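Search news and releases
Enter keyword
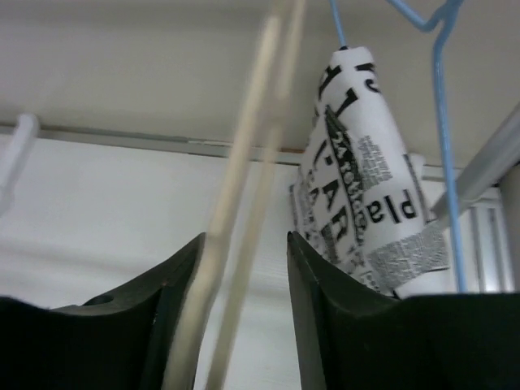 Gripper fingers beside a newsprint-patterned item on a light blue wire hanger.

Last updated 9th June

Pomix Suspends Use of Clido Garment-Hanging Software After Grip Fault

Pomix is suspending use of version 4 of Clido, the software that runs its garment-hanging robots, following a fault that released items before the end of a lift. No one was hurt. The company does not regard that as evidence the system was safe.

The fault was logged 231 times in 3059 hanging cycles at the Yang test site. In each case the controller recorded a completed grip and went on to the next step, while the fingers had opened early. Two of the releases sent a hanger outside the marked work area, where staff are allowed to stand during a run.

Clido's supplier, Brillonow, has described the cause as a timing error and has issued a patch. Pomix has installed it on one test unit and is not yet persuaded. A timing error would explain the early opening — it would not explain why the system kept reporting success. Brillonow's first summary left that question out, and Pomix has asked for a full answer in writing.
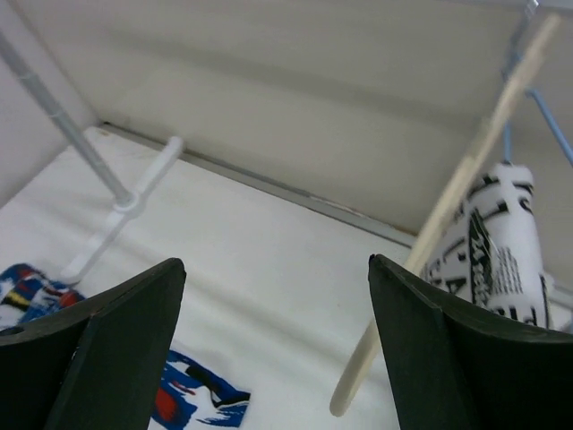
Until that answer arrives, the following applies at every site running version 4. Unattended hanging is stopped. Staff must stay outside the marked area while the arm has power, including when it is paused. A grip confirmation on the operator screen must not be taken as proof that an item is held.

Pomix also accepts a share of the blame. Early releases were noted in October and put down to slippery fabric, an explanation that was convenient and never tested. The logs from that month are now being checked again.

No restart date has been set. Pomix will publish the results of its own trials, whether or not they support the patch, and will not rely on supplier figures alone.

Related releases
Pomix opens Yang test site to outside safety reviewers
Clido version 4: notice to operators
Pomix statement on Brillonow patch testing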